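Noltberg Handführpaket für Roboterarme

Zeigen statt programmieren: Arm am Griff packen oder vom Huton-Pult aus fernsteuern, Bewegung vormachen, speichern. Der Roboter widerspricht nicht, er merkt sich allerdings auch jedes Zögern.
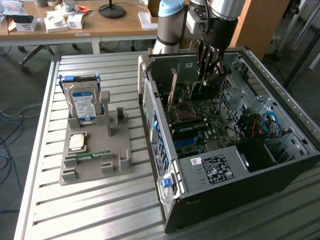
Die Aufzeichnung läuft mit 300 Punkten pro Sekunde. Zittern filtert die Software heraus — Ratlosigkeit leider nicht.

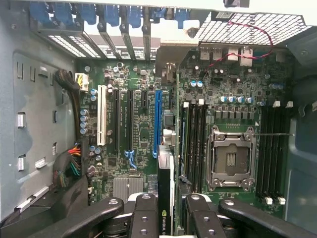

Lieferumfang: Führgriff, Pult, 2 Kameras, Lizenz Drirkov. Gewicht des Pults: 42 N, also bitte nicht auf die Tastatur stellen.

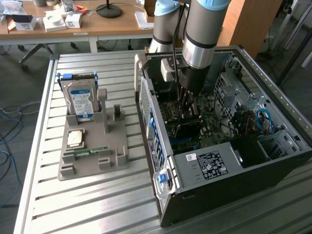

Bestellnummer 1815. Lieferbar ab Februar, Einweisung auf Anfrage.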